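Home | Projects | Reports | Contact
1 min read
Print | E-mail

Skorness progress report, August

A great month at Woncombe, with one fault to report! The left hand gripper lost tracking in 2 of our 312 bathroom runs, and Bogdan Baran has traced it to a loose connector.
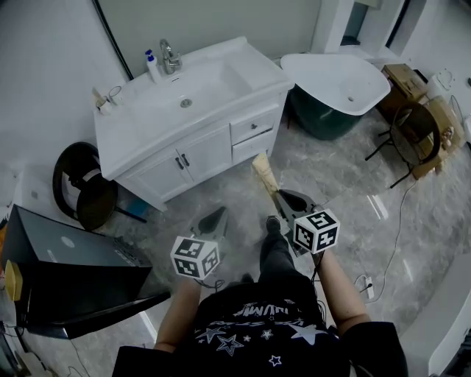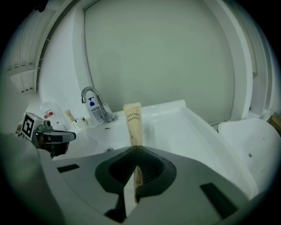
We've thrown out both runs and swapped the connector, and I'm really pleased with how fast that went. The 3,000 run target stands. Next up is a cable check before each shift.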